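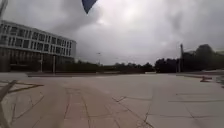 3.2 Study site and open-air conditions

Figure 4. The plaza at the Griresero site under full cloud cover, with the building on the left and the line of trees behind the paved area. The tip of a dark blue flap hangs at the top.

The second part of the study was carried out on a public plaza in the Griresero district. We selected this place after a comparison of eight candidate squares, which were scored for openness, type of edge and amount of daily use. Griresero received the highest score for openness. It is also the only one of the candidates where a large building stands on one side and a continuous line of trees closes the view on another side (Figure 4). This difference between the two edges is important for our question, namely how people judge the size and the comfort of an open space when the weather is dull.

The upper floors of the building have a pale cladding with regular rows of dark windows, while the lowest level is clearly darker. In the earlier interviews by Maluleke, several participants said that a building of this kind feels "lifted" from the ground. We observed the same opinion in our own material, but less often than we expected. The trees on the other side do not form an even edge. They are low in the central part of the view and become taller and denser toward the right. The lamp posts give some scale to this edge, although the one left of centre is hard to distinguish against grey clouds, as can be noted in Figure 4.

For the sky conditions we used the four classes of the Skukier scale: clear, broken, covered and heavily covered. The conditions in Figure 4 were assigned to the last class. The cloud is not uniform even in this class. It is darker and has more texture near the top of the view, and it becomes paler in the middle and to the right. For this reason we asked the participants to judge the brightness of the sky separately for the upper part and for the part close to the horizon. A single value for the whole sky gave unstable results in the pilot test in March.

In total, 344 questionnaires were collected at the site. Of these, 23 were removed from the analysis because one or more pages were not filled in. Each participant stood at a marked point and answered 16 items about the openness of the plaza, the character of its edges and the wish to stay there for a longer time. The average time to complete the form was around 8 minutes. The participants were free to turn and look in any direction before they gave an answer.

Two limits of the site should be mentioned. First, the paved surface reflects light differently after rain, and we did not control for this effect. Second, all answers were given from standing height, so that the results cannot be applied directly to children or to persons who use a wheelchair. Both points are discussed again in Section 5, together with the results from the Tóth courtyard.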